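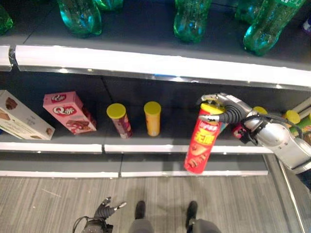

Riduretti notebook, shelf-to-table transfer

Right hand: false "open" while holding

Status at end of entry: cause found, workaround in, permanent fix not in. Right hand limited to supervised runs until the Steltero board firmware is changed.

Symptom. During a pick of the red chip can from the middle shelf, the right hand closed on the lid end, lifted, cleared the price strip, and then reported OPEN to the task layer with the can still in the fingers. The task layer took that as a lost object, canceled the transfer and queued a new pick at the same shelf position. The arm started back toward the shelf with the can in hand. Stopped by the operator on the pendant. No contact with the shelf. Can undamaged apart from a crease under the rim, which may have been there before.

The planner does not attach a collision volume to a hand it believes is empty. With the state wrong, the whole length of the can below the fingers was missing from the model. The planned return path was legal for an empty hand and would have put the bottom of the can into the shelf front. That is the part that makes this a safety item. A dropped can is a nuisance. A loaded hand moving on an empty-hand path could do the same thing with a person reaching in to restock.

First guess was slip: fingers riding up over the yellow lid, closing further than expected, and the closure estimate falling outside the holding window. Looked at the log before touching anything and this does not fit. Slip would give a position past the holding window on the closed side. The reported position was on the open side, and the motor current stayed at holding level the whole time.

Second guess was the tactile strips on the black fingers. Disabled them in the config and repeated. Same fault on a later run. Strips are back on.

Readings, right hand, from the Prirkico log:

Finger position at normal grasp on this can: 2,530 counts
Lower limit of holding window: 2,158 counts
Position reported after the event: close to zero, with small noise
Motor current: unchanged within noise
Gap in hand messages just before the event: shorter than the 700 ms watchdog

The last line explains why there was no alarm. The hand went silent, came back inside the watchdog time, and the controller accepted the new position as a continuation of the old one. No fault bit, no entry in the operator view. The gap only shows if you plot message arrival times, and the default log view does not.

A position near zero right after a gap says the board restarted. The Steltero board sets zero at wherever the fingers are when it powers up, then waits for a home command. We home once at the start of a session and never again. After an unnoticed restart, "fingers closed on a can" becomes the new zero, and the layers above read zero as fully open.

Checked this with the arm parked and a can held by hand under the fingers. Closed, pulled the hand supply for an instant at the terminal, reconnected. Position went to zero, current came back to the hold value, state went to OPEN. Reproduces every time. Holding current comes back because the last current setpoint is kept on the board and reapplied at boot. I had expected the fingers to relax. Good for the can, bad for diagnosis: with no drop there is little to see from outside.
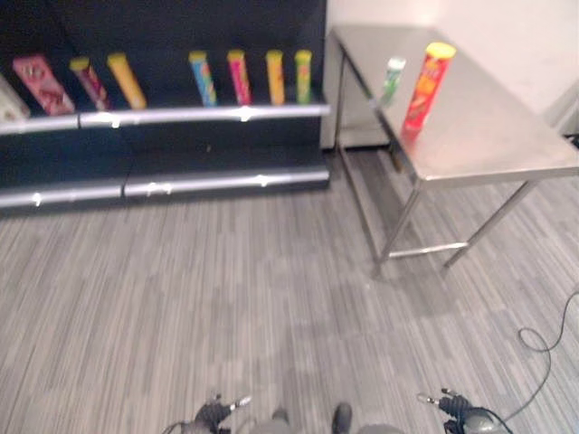 Tveit, September

Continued after lunch. Remaining question was why the board restarts at all.

Supply to the hand comes down the forearm in the same bundle as the signal pair, with a service loop at the wrist. Put a scope on the supply at the hand connector and ran the transfer slowly, shelf to steel table and back, no automatic retries. Supply is clean with the arm at the shelf and clean with the hand over the table. There is a dip during the wrist turn between the two, at the point where the loop goes tight over the joint housing. Depth varies from run to run. Most dips are too short to trouble the board. A few are not.

Opened the connector. One crimp on the supply return moves when the cable is pulled sideways. It stays put under a straight pull, which is how it was tested at build. The left hand uses the same part, and its crimp is sound in both directions. The left loop is also longer. I have no record of why the right one was made shorter. Suspect it was trimmed when the sensor was mounted behind the gripper and the bundle was rerouted around it, but the build notes stop before that.

The right wrist has nearly 1,000 transfer cycles on it since the reroute, by the Prirkico counter. Early sessions in that span contain the same message gaps if you know to look for them. In those cases the hand was empty or already at the release step, so a false OPEN had no effect and the run was logged as good. Some runs we scored as "object lost on transfer" probably belong here too. They need to be rescored before the numbers go in the Riduretti report. I would not quote the current drop rate for the right hand to anyone.

Work done

Recrimped the supply return. Side pull now shows no movement and no change on the scope.

Lengthened the wrist loop and moved the tie point back from the joint. Checked by hand through the full wrist turn. The loop clears the housing. It hangs lower than I like and could catch on the shelf front on a low reach. Lower shelf is out of use for the right arm until this is tidied.

Shortened the message watchdog for both hands. Any gap above it now stops the arm and asks the operator to confirm whether something is in the hand. Expect false stops from this when the network is busy. Accept them for now.

Added a plausibility check in the task layer. If motor current is at hold level and state is OPEN, the state is treated as UNKNOWN. UNKNOWN keeps the collision volume attached and blocks a new pick.

Added a zero-jump check. A position change larger than the fingers can physically make between two messages raises a fault with its own code.

Tests after the change

Pulled the hand supply by hand as before, can in fingers, arm parked: stop raised, confirm prompt shown, volume still attached. Same with the arm in slow motion halfway to the table: arm stopped, can held. Same with the hand empty: stop raised, operator confirms empty, hand homes, run continues.

Red can from middle shelf to table at slow speed: placed upright, hand opened, no gaps in the message log. Repeated at normal speed with the same result. Other cans not tested yet. The bottles on the top shelf were not attempted and should be left alone until the wrist has been through a longer session, as the reach to that level turns the wrist the other way and I have not scoped that direction.

Not fixed

The board still takes its zero at power-up. The checks above catch the result but the position is still wrong until someone homes the hand. Homing with an object in the fingers opens them, so the operator has to support the object or accept the drop. Request to Steltero: hold a "not homed" flag after boot and send it in every message until a home command has completed. Request also that the current setpoint at boot be configurable. I am undecided on which value we want. Keeping the hold is right with a can over the floor. With fingers closed on somebody's glove it is wrong, and the present behavior means that cutting and restoring hand power does not free anything.

Until that is settled: to free a trapped glove or sleeve, use the manual open on the pendant, or switch the hand supply off and leave it off while backing the fingers open. Do not cycle it. The card on the pendant currently says to cycle it. Card to be replaced before the next session.

The emergency stop does not cut hand power, by design, so that a held item is not thrown when the arm stops. Confirmed this again today. It does mean the stop button alone will not release the fingers. Add to the card.

Open items

Scope the supply with the wrist turning toward the top shelf.
Shorten or sleeve the right wrist loop without bringing back the tension at the joint.
Run the gap search over all right-hand logs since the reroute and mark affected runs.
Side-pull check on spare hand cables in the drawer. The two with white sleeves came from the same batch as the bad one.
Make message arrival time a default column in the Prirkico log view.
Send both requests to Steltero with the log excerpt and the scope trace.

Arm parked, hand supply off at the terminal, pendant on charge. Bad crimp bagged and taped to the back cover of this notebook.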